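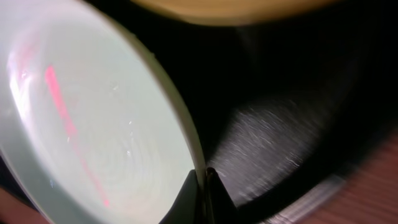 The gripper with its fingertips on the rim of a pale green disc. Wrist camera view.

March 12, 2024

Leandro Domínguez has 45 minutes before the room gets locked and he'd rather spend them on the arm than on me. Fair enough. We talk while he works.

He's a second-year in the mechatronics program and he runs the build side of Nalleo, the student team that is going to the Stirard tabletop contest in April. Five of them on the team. Three in the room tonight, one asleep on a backpack.

The contest is kitchen stuff. Pick it up, put it where it goes, don't drop it. Sounds easy. "Everybody's mom says that," Domínguez says. "My mom said that. You want me to show you how many ways there are to pick up something round and shiny? The fingers want an edge. So you go for the edge, and if you're a little high you get nothing and if you're a little low you push it across the table."

Why pinch the rim at all, I ask. Other teams use suction.

"Suction is great till there's a ridge or some water on it. Last year we had suction. We got 103 points. You needed way more than that to make the second round." He doesn't want to say how much more. I looked it up later, the cutoff isn't posted anywhere.

This year it's two black fingers and a lot of practice runs. Somebody drives the arm by hand, the camera on the wrist records, and the recordings go into the training set. They wanted 2000 runs by the contest. They have 802. Domínguez wrote the number on the whiteboard and someone drew a sad face in the zero.

The software is called Sirko and was written mostly by a teammate who graduated, which he says is its own problem. "There's a file in there called fix_fix_final. It works. We don't open it."

I ask what the wrist camera gives them that the overhead one doesnt. He stops typing for this one.

"From above, your hand is in the way. Right when you need to see, you can't see. At the wrist you get the fingers and the rim and that's the part that matters. But then the shine. You get a glare line right down the thing, red or whatever, and the next run it's in a different place. Dark stuff next to light stuff, that's hard too. You lose all the detail in the black."

So can you fix that with lights?

"At the contest it's their lights. So we don't fix it here. We move the lamp around and record more." He shrugs. "Boring answer, sorry."

They did argue over it. Part of the team wanted matte tape on everything for practice. Domínguez was against, and it got loud enough that the advisor came in from the hall. No tape in the end.

Money is tight, parts come out of the Bovell grant and that is nearly gone. New finger pads are on order. Meanwhile he is sanding the old ones at home, on the kitchen counter, wich his roommates are not thrilled about.

Who drives best? He points at the backpack sleeper without looking. "She's got the touch. I'm maybe third. I rush the close."

What happens if they don't get to 2000?

"Then we go with what we got. We're still going." Then he asks me to move my chair, I'm on the cable.

Practice is open most evenings, room's at the end of the machine shop hall. Knock loud.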